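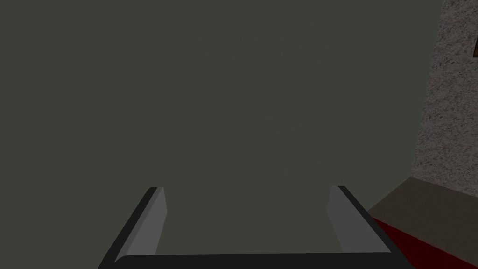

Keeping the Evening Class Open: An Interview with Wanpen Panyasiri

August 2026
By Hagos Negussie

When the Pekell Institute reopened its evening programme in May, the first course to fill was bookkeeping. The second was upholstery. Wanpen Panyasiri, who has directed adult learning at the institute for five years, had expected neither.

"We had planned for languages," she said. "The languages did fill in the end, but the people who telephoned on the first morning wanted to know how to keep accounts for a small business, or how to put a new seat on a dining chair. We moved two tutors and a room within the week."

The programme now has 1000 enrolled learners, most of whom are in work and attend one evening a week. Ms Panyasiri regards the hour at which a class begins as the most important decision her office makes. Courses used to start at six. They now start at a quarter past seven, following a survey of former learners who had left before the end of term.

"The commonest answer was the bus," she said. "People were arriving twenty minutes late, missing the explanation at the start and feeling foolish. They did not complain. They stopped coming, and we had put it down to a lack of interest."

Fees remain a difficulty. The institute charges a single rate for each ten-week course and keeps a hardship fund, supported in part by the Wattanapong Trust, from which learners may claim the full amount. Applications used to require a letter from an employer or a benefits office. That requirement has been dropped, and the form has been cut to one side of paper.

Asked whether the shorter form had led to unfair claims, Ms Panyasiri said that she had looked for them and found very few. "I would sooner pay one fee in error than send four people home to look for a letter," she said.

She is more guarded on the subject of certificates. Several local employers, among them the furniture maker Curnon, have asked that every course should end with a formal award. The institute has agreed to this for bookkeeping and food hygiene. It has declined for the remainder.

"A gentleman of seventy who is learning to read music does not need to be marked," Ms Panyasiri said. "Some of our learners had a poor time at school. If there is a test on the notice, they will not walk through the door - and they are the people for whom the evening class was set up."

The coming year will bring a second building, on the upper floor of the former Skikitz warehouse, with space for a larger workshop and a room where children may do their homework while a parent attends a class. The lease has been signed. The lift has yet to be approved, and until it is, no course will be moved there.

Ms Panyasiri still teaches one class herself, in beginners' Thai. Last term it had five learners, fewer than the rules of the programme strictly allow. "I wrote to myself asking for permission," she said, "and I am still considering the reply."

Enrolment for the autumn term is open at the main desk and by post.

Comments (3)

M. Tolley
I did the upholstery course and would recommend it. Please could there be a second level? Ten weeks gets you as far as a drop-in seat and no further.

quarterpastseven
The later start is good for those of us who work in town but it means I get home at ten. Could one or two classes stay at six?

Jean R.
Does the hardship fund cover materials as well as the fee? The form does not say.

Sign up to our newsletter for course news each term. You may unsubscribe at any time.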